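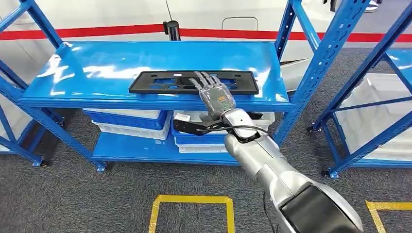
Mudholm

Hukley Shelf and Table Records, version 2

This is the README for the records of storage and work surfaces in the Hukley room. It covers the blue shelving, the plastic crates kept on it, the loose parts that get put down on top of it, and the stainless steel tables. Version 1 was a single spreadsheet and is no longer updated. If you still have a copy, don't merge it with this one. The item codes changed.

What's in the folder

items.csv - one row per thing (a shelf unit, a crate, a table, a loose part)
placements.csv - one row each time an item is recorded in a spot
surfaces.csv - one row per surface check on a shelf board or tabletop
codes.txt - the list of short codes used in all three files
changes.txt - what was edited and in which month

placements.csv has 2,450 rows. surfaces.csv has 800. All files are comma separated, UTF-8, with a header row. The name Châu appears in the supplier column, so if you see odd characters there, your program has opened the file with the wrong encoding. Set it by hand and open it again.

Shelving

The shelving is blue painted steel with slotted uprights at the corners, on small casters. Each board gets its own code, made of the unit code plus T for the top board or L for the lower one. Record the board and not only the unit. A good part of the cleanup for this version was going through rows that said "blue shelf" and working out which level was meant. Where we couldn't work it out, the level is blank.

Because the units roll, the position of a unit is recorded separately from the position of the things on it. A crate that stays on its shelf while the unit is pushed across the room does not get a new placement row. The unit does.

Crates

Crates go on the lower board and are stacked. Stacks are written from the bottom up, separated by a plus sign, so a blue crate on top of a white one is "white+blue". Version 1 had these written top down, and all of them were reversed during conversion. A few may have been reversed twice. If a stack looks wrong to you, check changes.txt first.

Color is the only description used for a crate. Contents are not recorded anywhere in this set. We tried it in the spreadsheet and the column was out of date by Wednesday most weeks.

Loose parts

A loose part is anything without a home position. The black plastic panel with the cutouts is the usual one. It is longer one way than the other, open in several places, and it spends a lot of its time lying on a top board. Its code is P-BLK. For parts like this there is an extra column, angle, with three allowed values:

square - edges line up with the shelf or table
turned - flat on the surface but at an angle to it
over - part of it sticks out past the edge

Slight angles count as turned. Leave the column empty for crates, and for anything stacked.

If you can see blue through the openings of the panel, it is still sitting on a shelf board, and the background column should say so. This matters to people who sort the records by color. A fair number of rows coded "blue part" in the first version were the black panel with the shelf showing through.

Tables

The tables are stainless steel with a flat rectangular top, a folded lip along the front edge, and thin tubular legs with a crossbar low down. They stand on carpet. We don't give the legs their own codes. Floor marks are not part of this set either.

The top is brushed metal with a faint grain, and it picks up smudges. The surface check uses four codes:

0 - no marks found
1 - smudges in one area
2 - smudges scattered across the top
9 - could not be judged

Use 9 freely. The overhead light puts a bright white band across these tables, and it hides whatever is under it. The glossy paint on the blue boards does much the same. A check made from one side only should be entered as 9 if the glare covers the part you need, even when the rest of the top is easy to read. Don't average two checks. Enter both.

When more than one table is in view, the check applies to the nearer one. The far table gets its own row only if you walked over to it.
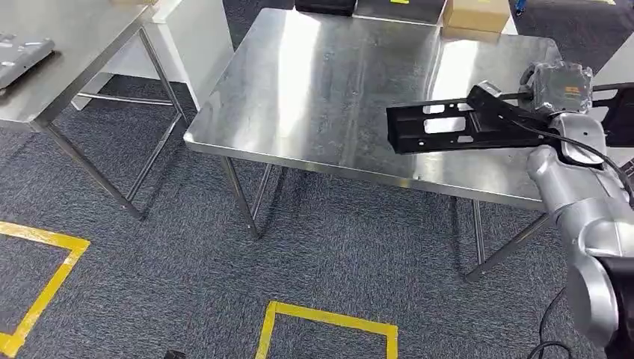
Column notes

item - code from codes.txt, always upper case
spot - board code or table code
level - T or L, shelving only
stack - bottom to top, crates only
angle - loose parts only
background - color of the surface showing around or through the item
mark - 0, 1, 2 or 9, surfaces.csv only
note - free text, limited to 4,000 characters

The note column is mostly blank. Where it is filled in, the wording is whatever was typed at the time, with spelling left alone.

Known problems

Some rows from September have the spot and item columns swapped. They are flagged with an S in the note.
The Arkico import script drops leading zeros from unit codes. Read the codes as text.
"Gray" and "silver" were both used for the tables in version 1. Both are now "steel".
Surface checks on lower boards are thin, as the crates are in the way.

Changes

Corrections go in changes.txt, one line each, with the old value first. Leave the original row in place and add the corrected one under it.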